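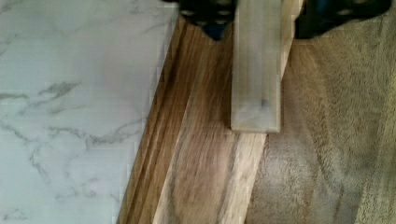 Wrist camera view, stick in the gripper above the brown plank

Wrist camera loses the end of the stick, club project
Posted by Feng-yi Sin, 05/08/2019

I'm in the robotics club at Trellcombe and our task for the Lashari round is to lower a pale wooden stick onto a dark plank and stop just short of touching. We find the bottom edge of the stick by brightness. Over the brown wood it works. Near the lighter wood on the right it jumps sideways, and the marble pattern on the left gives us false edges too. We get 9 good runs out of 20. Is there a fix that doesn't mean a new camera?

Farzana Baloch
The stick doesn't move in the view once it is gripped, so don't search the whole picture. Crop to a box just below the fingers and look for the edge only in there. Then use colour as well as brightness. The plank is much warmer than the stick, so even the pale bands in the grain should separate. Also check your exposure. If it is on auto it will shift when the white surface fills more of the view. We fixed ours at 2000 in the Clornen settings and left it alone.

trellis14
Put some tape on the end of the stick. Check the rules first though, our January round didn't allow it.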